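Erkix tidying arm, nine weeks in

I wanted to love this one, I really did! It's 80 quid a month to rent, and on bottles it's better than my teenagers (low bar, I know). Glass doesn't scare it at all.

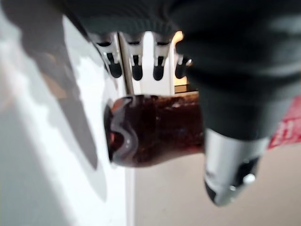
Speed is the sticking point. One shelf took 127 minutes, and I could have done it with the kettle on. Mugs are fine, cutlery is hopeless, and don't get me started on tea towels. Three stars, and I'm keeping it till September.

Carmela Longo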